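Our gripper rules, one year in

Last August I wrote down the rules we use at Radport before a pick-and-place program leaves simulation. They fit on one page. A few people asked for them, so I'm putting the current version up, with the parts that have changed.

Rule one: every simulated run is replayed from the wrist view before it is signed off. The overhead view makes everything look easy. From the wrist you find out what the gripper has to get past, and how much the tilt changes what it can see.
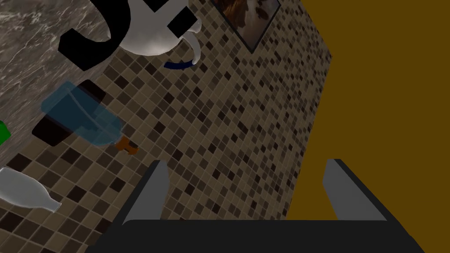 Rule two is about clearance. We want 31 millimeters between an open finger and anything that isn't the target. Horgan, where I worked before, used a smaller number and slowed the arm down. I prefer the space. If a layout can't give you that, change the approach angle first and the speed second.

Rule three: log the finger opening at the start and end of each run. In the last batch we had 1,610 runs, and 59 of them had no end value. We threw those out and ran them again. It cost a day.
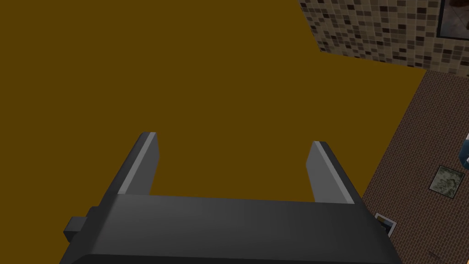 Rule four is new. After a scene file is edited, five runs have to pass in a row before it goes back on the shared drive. The Plalico cell skipped this once and we spent a morning chasing a wall that had been moved.

I still don't have a good rule for clear plastic. The Skasterberg team keeps a separate checklist for it, and I'll post ours when it's written.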